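Imprimir | Enviar por e-mail
Partilhas: 39 | Comentários: 7

Relatório de projeto: a casa como personagem na série "Plenlow"

Unidade curricular de Estudos de Televisão, segundo semestre

1. Tema e motivo da escolha

Este relatório apresenta o trabalho do nosso grupo sobre a série dramática "Plenlow", produzida pela Atby e passada quase toda dentro de uma única casa. A proposta da disciplina era escolher uma produção televisiva e estudar um elemento que não fosse o enredo. Escolhemos o espaço. Dois elementos do grupo já tinham visto a série completa e os outros dois começaram a vê-la em fevereiro, quando entregámos o plano de trabalho.

A história acompanha uma família que regressa à vila de Ceststead para vender a casa dos avós. A venda arrasta-se e os irmãos acabam por ficar a viver lá. O realizador, Eugeniusz Tomaszewski, trabalhou antes em teatro na Holanda, o que se nota na forma como as personagens entram e saem das divisões. Há poucos planos de exterior e quase nenhuma música fora dos genéricos.

2. Método

Vimos os oito episódios da temporada por ordem. Cada um de nós ficou responsável por dois episódios, que viu uma segunda vez com uma grelha de registo. A grelha tinha quatro campos: divisão da casa, personagens presentes, duração da cena e tipo de conflito. No total registámos 58 cenas de interior. Deixámos de fora as cenas no carro e no cartório, que são curtas.

A primeira versão da grelha incluía um campo para a iluminação. Foi retirado na segunda semana, porque cada um usava palavras diferentes e não conseguíamos comparar os registos. Este foi o erro que mais tempo nos custou, já que tivemos de refazer os episódios um e dois.

Para a parte teórica usámos os textos da disciplina sobre mise-en-scène e os apontamentos das aulas sobre o drama familiar em televisão. Não encontrámos bibliografia sobre a série em português.

3. Superfícies e cenário

Na televisão, as paredes ocupam grande parte do plano e são muitas vezes o que fica atrás de um rosto durante minutos. Uma superfície áspera e escura dá um fundo pesado, enquanto um padrão geométrico repetido chama o olhar e pode competir com o ator. Em "Plenlow" as divisões principais são lisas e claras, e o padrão só surge na cozinha, onde acontecem as discussões mais longas.

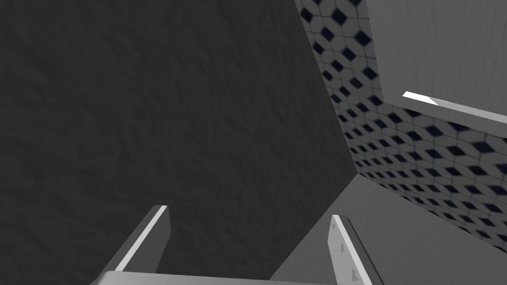 4. Resultados

Das cenas registadas, 40 têm pelo menos duas personagens em desacordo aberto. A cozinha é a divisão mais usada, seguida do corredor. Não esperávamos o corredor em segundo lugar. Quando voltámos aos registos, vimos que é ali que os irmãos falam em voz baixa, com a mãe na sala ao lado.

O quarto dos avós só é aberto no quinto episódio. Até lá a porta é filmada várias vezes, sempre fechada. A cena em que a irmã mais nova entra dura à volta de sete minutos e não tem diálogo. Para nós é a melhor da temporada, embora um dos elementos do grupo a tenha achado demasiado longa.

O último episódio é o mais fraco. A mudança para o exterior parece apressada e a venda resolve-se com um telefonema.

5. Limitações

Trabalhámos com uma só temporada e a classificação dos conflitos depende da nossa leitura. Duas cenas do episódio seis ficaram com a indicação "misto" por falta de acordo. Gostaríamos também de ter comparado "Plenlow" com outra série de espaço único, mas o prazo não permitiu.

As grelhas preenchidas seguem em anexo, por ordem de episódio.

Relacionados
- Relatório: o genérico de abertura na comédia televisiva
- Relatório: o narrador nas séries policiais
- Guia para a entrega dos trabalhos de Estudos de Televisão
- Lista de séries disponíveis na mediateca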